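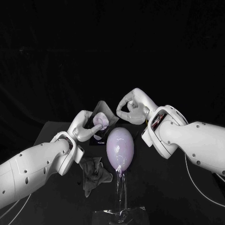 Wie bekomme ich bei zwei Armen die Handkameras und die Gelenkdaten auf eine gemeinsame Zeitbasis?

Alles beim Empfang mit derselben monotonen Uhr stempeln, danach die Gelenkwerte auf die Bildzeitpunkte interpolieren.

kabelsalat_nord
Soweit klar, läuft bei uns auch. Problem kommt danach: Policy gibt Aktionspakete mit 16 Schritten aus, Regler läuft in Kasent, Paketwechsel ruckelt. Bei harten Teilen egal. Bei Folie und allem Aufgeblasenen nicht, da drückt die Hand beim Wechsel kurz zu fest. Filter auf die Sollwerte probiert, dann hinkt alles hinterher. Jemand ne Idee? Version ist die vom Juni.

regelkreis
Pakete überlappen lassen. Nach 6 Schritten neu planen, die restlichen vom alten Paket mit dem neuen überblenden, Gewicht linear. Und Inferenzzeit abziehen!! Sonst fängst du mit Schritten an, die schon vorbei sind. Finger getrennt vom Arm behandeln, bei den Fingern den Strom begrenzen statt nur Position zu fahren. Filter raus.

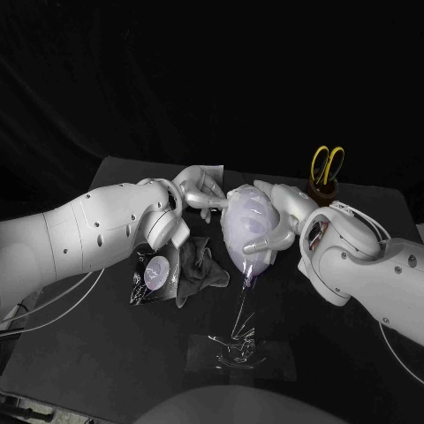
Muss die Überblendung für beide Arme gleichzeitig starten?

Am besten ja, beide aus demselben Paket und mit demselben Zeitstempel, sonst ziehen die Hände am Objekt gegeneinander.

mottek
hatte ich mit Brisness auch, bei mir wars einfach der Logger der im selben Thread geschriben hat. mal ausmachen und gucken

kabelsalat_nord
Logger wars nicht. Inferenzzeit wars zum Teil, 20 ms daneben. Überblenden bau ich heut abend ein, meld mich dann nohcmal.

Ähnliche Themen
Prenetero: Aktionspuffer läuft leer
Kasent startet nach Update ohne Handtreiber
Sitompul: Tiefenbild bei transparenter Folie voller Löcher
Brisness: Aufnahmen nachträglich schneiden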